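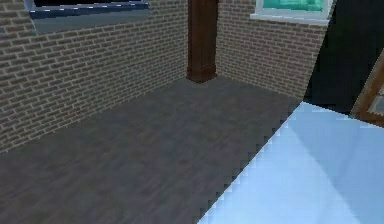 Truck fire closes both lanes of Girnska pass for most of the day

November 17, 2019

A tractor-trailer carrying packaged flooring adhesive caught fire on the long downhill stretch of the Girnska pass early this morning, closing the road in both directions and leaving drivers stuck on the mountain for several hours.

The driver, Shih-chieh Shek, got out of the cab before the fire spread and was treated for smoke inhalation and a burned hand. He was taken to the hospital in Pillon, where he was listed in stable condition this afternoon. Two people in a pickup that stopped behind the truck were checked by paramedics and released.

The call came in at 5:42 a.m. from another driver who saw flames coming from the rear wheels of the trailer near mile marker 30. Crews from Pillon arrived 19 minutes later and found the back half of the trailer burning.

"By the time we got up there the tires were gone on the right side and it was into the load," said Fire Captain Tin-yau Hsiao of the Pillon fire department. "We pulled everybody back and worked it from the uphill side."

Hsiao said the first engine ran low on water within minutes. There are no hydrants on the pass above the ranger station, and tankers had to make the trip up from the valley in turns. A second department, from Choi, sent a tanker and four firefighters. The fire was under control shortly after 8 a.m., but crews stayed on to put out hot spots in the trailer and in the grass along the shoulder.

The truck belongs to Brutex, a freight company with a yard outside Choi. A dispatcher for the company confirmed that one of its drivers had been hurt and said the truck was on its regular overnight run. The company declined to answer questions about when the trailer was last inspected.

The trailer was loaded with 144 sealed pails of adhesive. Most of them burned or burst. Some of the product ran into the ditch on the east side of the road, and a cleanup contractor was called to dig out the soil and block a culvert that drains toward the creek. The county environmental office said water samples taken below the culvert before noon showed no sign of the adhesive. More samples will be taken over the next several days.

State police said the cause had not been determined. Investigators are looking at the trailer's brakes, which may have overheated on the grade. The descent from the summit runs for six miles with only one runout ramp, near the bottom. Police said there was no sign that speed or alcohol played a part, and no citations had been issued as of this afternoon.

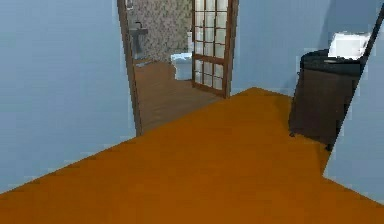
Traffic backed up on both sides of the fire before the barriers at the foot of the pass were closed. Police turned most of the vehicles around, but those closest to the truck could not be moved until a tow operator had cleared space on the shoulder. The last of them came down at 10:15 a.m.

Among the people held up were passengers on a commuter bus bound for Choi. The bus was stopped half a mile above the fire with its engine running for heat. A deputy walked up with blankets and bottled water, and the passengers were later driven back over the summit to the park-and-ride lot, where a second bus met them.

One lane reopened at 1:30 p.m. with flaggers directing traffic. The other will stay closed overnight. The heat damaged a strip of pavement where the trailer stood, and the highway department said the surface will have to be milled off and patched before trucks can use it. Drivers of vehicles over 30 feet long are being sent around by the river road, a detour that adds 50 minutes to the trip.

The power company also shut off a line that crosses the road near the site while crews were working under it. The outage affected 389 customers, most of them in the cabins and small farms on the west slope. Service was back by late morning.

It was the third truck fire on the pass since January, according to the fire department. No one was hurt in the earlier two. Hsiao said both of those also started at the wheels on the way down – one in a livestock trailer that was empty at the time, the other in a flatbed loaded with pipe.

The county has asked the state for a second runout ramp and a mandatory brake check area at the summit. The highway department said today that a study of the grade is under way but that no money has been set aside for construction. There is a gravel pullout at the summit now, with a sign asking truck drivers to stop and check their brakes. Stopping is voluntary.

Police are asking anyone who drove over the pass between 5 a.m. and 5:45 a.m. and saw the truck before it stopped to call the state police post in Pillon. Investigators would also like to hear from drivers with dashboard cameras, including those who were traveling in the opposite direction.

The trailer was to be hauled to the state police garage this evening.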